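Asunto: Re: [vecinos-nurnar] Detenidos por los vertidos de la calle Panganiban

El jueves, a las 21:40, se escribió en la lista:

> Buenas noticias para todos. La policía local ha identificado a los responsables de los bidones de aceite que aparecían detrás de las naves. Se les ha retirado la furgoneta y van a pagar la limpieza. La zona queda limpia y vigilada. Gracias a quienes mandasteis fotos y matrículas. Podemos dar el asunto por cerrado.

Siento ser el de siempre, pero yo no lo daría por cerrado.

Primero, lo de «identificado». Identificar a alguien es pedirle el DNI. En el asunto del mensaje pone «detenidos» y en el texto no hay ninguna detención. ¿Cuál de las dos cosas es? Llamé el viernes por la mañana a la jefatura y me dijeron que había un atestado y que no podían contarme más. Me parece bien que no me lo cuenten, pero entonces tampoco lo anunciemos nosotros.

Segundo, lo de que «van a pagar la limpieza». La retirada la hizo Girix, que es la contrata, y la factura va al ayuntamiento. Para que la pague otro tiene que haber un expediente, una resolución y que esa resolución no se recurra. Con los neumáticos del camino del depósito nos dijeron lo mismo y la última noticia que tuvimos fue que la notificación había venido devuelta.
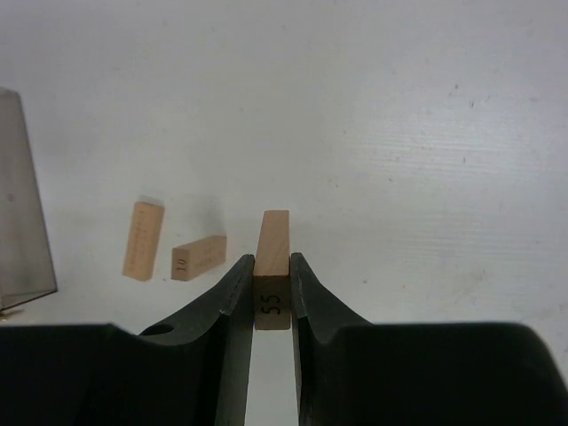
Categoría: Seguridad y convivencia

Tercero, las cantidades. En esta lista he leído que eran 800 litros. En el parte que colgó Girix en el tablón figuran 179. Entre una cifra y otra hay bastante distancia, y depende de ella que esto acabe en una multa o en algo más serio. Si alguien tiene el origen de la primera, que lo ponga. Yo la he buscado y solo encuentro mensajes que se citan unos a otros.

Y luego está la vigilancia. Eteck instaló 4 cámaras en el polígono, muy bien, pero la que da a Panganiban apunta a la rotonda. Los bidones estaban detrás de las naves, a unos 100 metros. Pasé el sábado andando y desde allí no se ve la tapia — ni con buena voluntad. Que la zona está «limpia» también es discutible: se llevaron los bidones, la tierra manchada sigue donde estaba y la alcantarilla huele.

No digo que la policía haya hecho mal su trabajo. Seguramente lo ha hecho bien y agradezco a quien estuvo pendiente de la furgoneta. Lo que pido es bastante modesto: el número de expediente, para poder preguntar por él en el registro, y que alguien reoriente esa cámara.

Otra cosa. Las matrículas, por favor, a la policía y no a la lista. El archivo es público y la primera que se publicó aquí era la de un repartidor que había parado a comer.

Si en la reunión de julio hay papeles, retiro lo dicho.

Un vecino de Nurnar, portal de la esquina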